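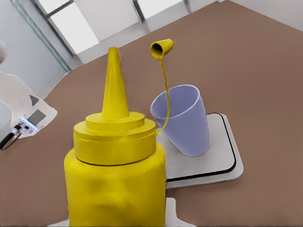
The cookie banner should ask one question and then get out of the way, according to Joana Torres, and the new consent settings from Restbridge were drawn up with that in mind.

Restbridge will release version 11 of its website consent tool in July. The update changes how visitors accept or refuse cookies and how site owners record those choices. It is offered to all current customers at no extra charge.

The main change is to the first screen. Visitors will see 2 buttons of the same size and color, one to accept all cookies and one to refuse everything the site does not need to run. The old version put the refusal option on a second page, under a link marked Preferences. That page is still there for people who want to choose category by category, and the switches on it are off when it opens.

"We had complaints about the Preferences link for a long time," said Caradog Phillips, product manager at Restbridge. "People couldn't find it on a phone, and when they did find it the text was too small to tap. We should have moved it sooner."

Version 11 also scans a site for embedded content such as video players, maps and comment boxes. Anything that sets a cookie is listed for the site owner and held back until the visitor agrees. A plain gray panel shows where the content would load, with a button to allow that item alone. Owners can edit the wording on the panel.

The tool was tested on 100 websites before release, most of them run by small publishers, clubs and music archives. Tultport, which hosts a collection of song lyrics and concert listings, was among the first to switch over.

"Our pages have been added to by different people over many years, and we did not have a full list of what was on them," said Haf Jenkins, who manages the Tultport site. "The scan found 2 analytics scripts from a service we stopped using. We took them out the same afternoon."

Consent records are now kept in a single log that can be downloaded as a spreadsheet. Each entry shows the choice made, the banner text in use and the time. It does not store the visitor's name or full network address. Owners set how long entries are kept.

Sites using the Mallico publishing system can install the update from the plug-ins page. All other sites need to replace one line of code in the page header – the new line is on the account screen. Banner text that has been translated or edited by hand will carry over, but custom button colors will not.

Version 10 will keep working until the end of the year. Security fixes will be supplied during that period, with no new features.

Press contact: Siwan Lewis, Restbridge press office
Customer support: Mared Rosser, Restbridge accounts team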